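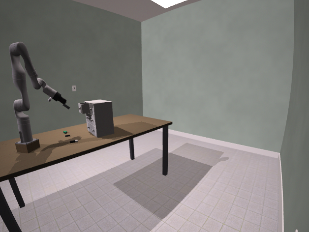

Let them use the simulator first

Every June the robotics club at our school has the same argument, and this year I was asked to write my side of it down. The question is whether second-year students should spend their first term in a simulator or go straight to the real arm. I am for the simulator. I have been helping with the club for long enough to have held the other view, and I remember why I held it.

The case for the real arm is simple. Students join a robotics club to work with robots. Aarne Harju, who taught the course before me, put a screwdriver in their hands in the first hour and believed anything else was office work. Attendance was good in his day. I don't dispute that, and I don't think it was only because of Aarne.

But we have one arm and 40 students. In a two-hour session perhaps three pairs get a proper turn. The others watch, or they look at their phones. With the simulator every pair has an arm, a table, a cabinet of small drawers and a few objects to deal with, and they have it at home in the evening too.

The task we set is called Trestia, after the folder it was first saved in. The students write the program that moves the arm, and they have to deal with the drawers and the small things lying on the table. It sounds dull. Oona Kemppainen and her partner ran it 3,002 times between autumn and spring, and nobody had told them to.

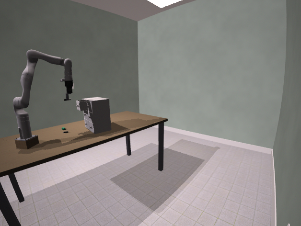 What they learn from it

They learn to plan a movement before making it. On the real arm a beginner nudges the joints until the gripper is near enough, and then can't say how it got there. In the simulator they have to give a position and an approach, and if the approach is poor the run fails and is logged as failed. The log is the most useful thing we have. I read it with each pair every other week, and we talk about one failed run in detail.

They also learn to look. A small block and a flat black piece on a brown table are easy for a person to tell apart, and students assume they will be easy for the program. Most of the first month goes on finding out what the program needs to be told.
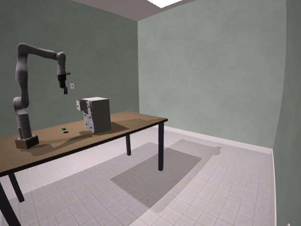
Trestia, upper drawer out, gripper above the table.

Reijo Laaksonen, who judges at the Ultdale meet, disagrees with me about all this and has said so in front of the students, which I thought was fair. His point is that a simulated drawer never sticks. A real one swells, or has a crumb in the runner, or was put back by someone in a hurry. He says our teams arrive with tidy programs and freeze when the drawer won't move.

He is right about the freezing. Last year both our teams lost points that way, and Irja Kinnunen's team lost most of an afternoon to it. I would still say that a team with a tidy program can be taught about sticking drawers in a few weeks. The teams I have seen do it in the other order tend to fix the drawer and leave the program as it was.

There is the matter of money as well. A replacement gripper finger from Jokar is not cheap, and in Aarne's last year we bought 2 sets. The parts budget went on those and the trip to Peltonen was dropped. I don't want to make too much of this, but parents who paid towards that trip did ask. 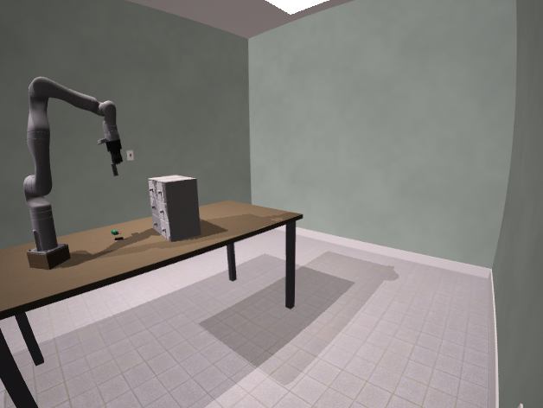
The same task, arm raised, with the two small objects nearer the front edge of the table.

My proposal is the one I made last June. The autumn term is spent in the simulator, with the real arm switched on for demonstrations and for anyone who stays late. After the winter break the pairs whose programs run reliably move to the real arm, and the rest follow as they are ready. Reijo has offered to bring his own badly made drawers for the first session, and I would like to accept.

Bernadette Iwasaki, who draws up the timetable, needs an answer before the summer break. Parents and students who want to comment should write to her at the school office.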